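Notes on the Kumside Ferry Landing and Access Road Project

This website uses cookies to improve your experience. By continuing to browse, you accept our use of cookies. Accept | Manage preferences

Residents of Grallstead and Kumside have asked me on several occasions to set out in writing what is planned for the ferry landing and the road that leads to it. I attended the public information session in August and have since read the project summary made available at the Grallstead town office. The following notes are my own. They do not represent the position of either municipality, and readers who require an official answer should consult the summary itself.

The project is a joint undertaking of the two municipalities on opposite banks of the Grakska. It provides for the replacement of the existing ferry landing on the Kumside bank, the reconstruction of the approach road between the landing and the county highway, and the installation of a new waiting area with lighting and a paved turning loop for buses. On the Grallstead side the work is limited to the ramp and the mooring posts. The lead partner is Grallstead, which will hold the contracts and submit the payment requests. Kumside participates as project partner and is responsible for the land on its own bank.

The present landing was designed for lighter vehicles than those now using it. A weight limit has been in force for 9 years, and delivery trucks are required to travel by way of the upper bridge. For a farm on the Kumside flats this means a detour through the center of Grallstead in both directions. The approach road has a further difficulty, in that the lowest section lies beneath the spring water level in most years and must be closed until the river recedes. Under the approved design, 493 meters of road will be raised and rebuilt, with culverts placed beneath the embankment so that water may pass from one side to the other.

The session was opened by Tuncay Oral, the engineer responsible for the road section. He explained that the work is divided into three stages. The first consists of the drainage and the embankment. The second is the landing itself, which can be built only while the river is low. The third covers paving, markings, signs and the bus loop. The ferry will continue to operate during the first and third stages. During the second it will be suspended for around 19 weeks, and this was naturally the subject of most of the questions from the floor.

Duyên Ông, who manages the ferry timetable, stated that a replacement bus will run between the two town squares by way of the upper bridge. Passengers holding a monthly ferry pass may use it without additional payment. Bicycles will be carried where space allows. The first departure from Kumside is proposed for 6:15 in the morning, and several of those present considered this too late for the early shift at the cannery. She agreed to review the matter and to post the revised timetable at both landings before the suspension begins.

Thiện Phí raised the question of school transportation. At present the older students cross on the 7:30 sailing and walk from the landing. The replacement bus would bring them to the square some distance from the school entrance, at a time when traffic there is heaviest. I share his concern. The summary refers to "appropriate arrangements for school-age passengers" and does not say what these are. I have written to the town office to request the details and will publish the reply in full when it is received.

There was also discussion of land. The raised road requires a wider base than the existing one, and narrow strips will be acquired from the adjoining fields. Ánh La, whose family has farmed the largest of these for many years, spoke in favor of the project but asked that the field entrances be restored to their present width. At the moment a combine can turn in from the road without difficulty. Mr. Oral confirmed that the entrances are shown on the drawings at the existing width and that any change would require the written consent of the owner. I was pleased to hear this said in public, and I hope that it will be entered in the minutes.

On the matter of cost, each municipality will contribute from its own budget in proportion to the work carried out on its bank, and the remainder will be met from the regional transportation fund. The summary does not break down the maintenance costs after completion. In my view it should. The previous landing deteriorated in large part through disagreement as to which side was to pay for the timber, and it would be regrettable to repeat that experience with a considerably more expensive structure. 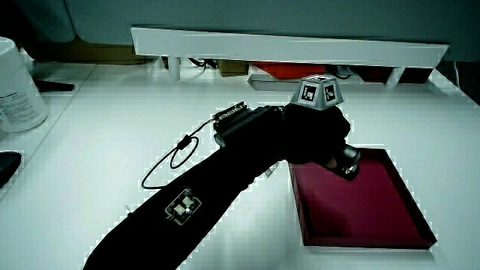 Hand-held gripper with tracking cube, white tabletop.

Some readers have asked about the old waiting shelter at Kumside, known locally as the Trịnh shelter. It is not part of the approved project. The structure stands within the area of the new bus loop and will need to be moved or taken down before the third stage. Huệ Hồ has proposed that it be relocated to the picnic ground upstream, where there is at present no cover from the rain, and she has collected signatures in support. The request must be submitted separately, as project funds may be used only for the items listed in the summary. I have signed it. Those wishing to do the same will find the sheet at the counter of the Kumside library during opening hours.

A few practical points remain. The drawings may be viewed at the Grallstead town office, on the second floor, between 9:00 and 3:00. Copies of individual sheets are available on request. Written comments on the traffic arrangements are accepted at either municipal office and should give the name and address of the sender. Comments on the design of the landing are no longer being accepted, as that part of the procedure has closed.

I have been asked whether the suspension of the ferry could be shortened by working at night. Mr. Oral's answer was that the piles may be driven only in daylight – the permit is explicit on this point – and that night work on the remaining items would save very little. I see no reason to doubt it. The contractor will be required to report progress at the end of each month, and the reports are to be displayed on the notice board beside the Grallstead ramp.

The comment form below this post is open to residents of both towns. Corrections to the ferry times given here are particularly welcome.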